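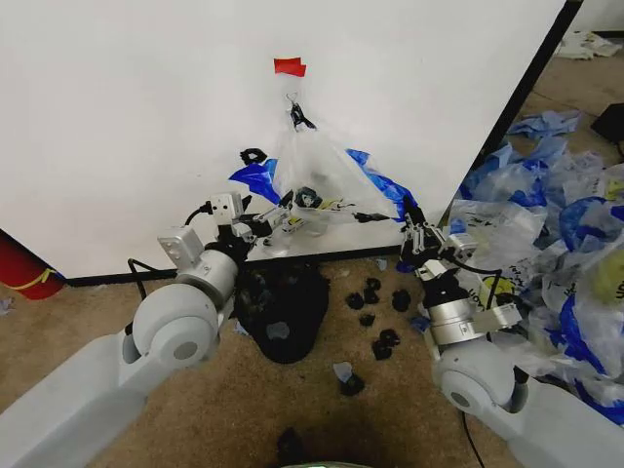
Kosilness Clip-Up Bag Hanger, pack of 12

I've been selling bits and pieces for sorting and packing for a while now, and the clip-up hanger is the one I end up using myself nearly every day (there are two in my kitchen right now, one for produce bags and one for the bags that hold other bags – you know the ones).

It's a small black clip on a short loop. You tape or hook the loop to any flat upright surface, squeeze the clip, slide in the top of a plastic bag and let go. The bag hangs there with your hands free, so you can drop things in, see what you've got and take it down when you're ready to tie it off. I love it for clear bags! Small toys, spare cables, party leftovers, all those odds and ends that get lost at the bottom of a box.

A few things people ask me:

Will it hold a full trash bag? No, please don't. It's for light stuff, sandwich bags up to small bin liners. For the big black ones get the Jendov floor hoop, which stands by itself.

What tape should I use? Any decent cloth tape. I like a bright color so I can find the spot again after I've moved things. Press it down hard and give it a minute before you hang anything. Rough walls and fresh paint are trouble, so try a corner first.

Can I use it on a divider panel or the side of a cabinet? Yes, and that's my favorite way. Caroline Ondieki wrote to say she lines up a whole row of them when she's clearing out a closet, one bag to keep and one to give away, and I've stolen the idea.

Each clip is 2 inches wide and the loop is 28 mm across (sorry for the mixed units, that's how they come to me). Tape isn't included. Orders in by noon on Tuesday go out that afternoon. Item no. 1228.

Related items
Jendov floor hoop for large bags
Koech cloth tape, single roll
Privuria clear bags, small
Kosilness replacement loops

Contact Mwanaisha Mohamedi | © Kosilness | Back to top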